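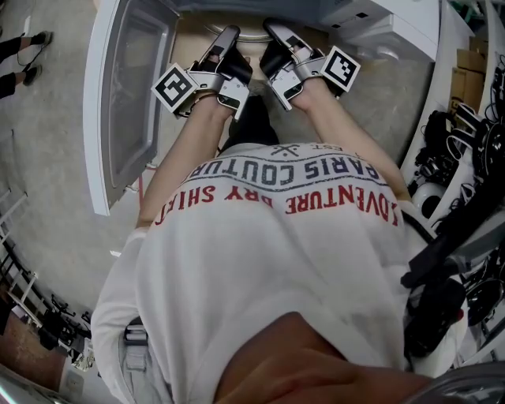 How to Write an Episode Guide for an Old TV Serial

Skip to content
Home — Guides — Writing about television

An episode guide is easier to write if you settle the layout before you watch anything. These steps are the ones I used for Nerberg, a six-part mystery serial, and they work for most shows told in weekly parts.

1. Watch the episode once without notes. Write down only the cliffhanger and the one scene you remember best.

2. Watch it again with the timer showing. Note the start of each scene, who is in it and what changes. One line per scene is plenty. Part two of Nerberg runs long in the middle, and my notes for it still fit on a single page.

3. Copy the credits from the screen. Check the spelling of every name, accents included. The designer on Nerberg is Efraín Ñahui, and two fan sites have him without the tilde.

4. Write the plot summary in the present tense. Keep it under 500 words. Stop before the final reveal, or put a spoiler line above it.

5. Write your review as a separate section. Readers who only want the plot can skip it. Say which performance carried the episode and point to a scene — Zoila Carhuamaca's phone call in part three, for instance, which is played almost entirely in silence.

6. Add the continuity notes last. Recast parts, reused sets and changed titles go here. Closus, the shipping company in the story, is spelled differently on a door in part five.

7. Link each page to the one before and the one after. Use the same title format every time: serial, episode number, episode title.

If an episode is missing, work from the script or the soundtrack and say so in the first line. Wilson Nina sent me his audio copy of part four in July, and that page will be updated once I have been through it twice.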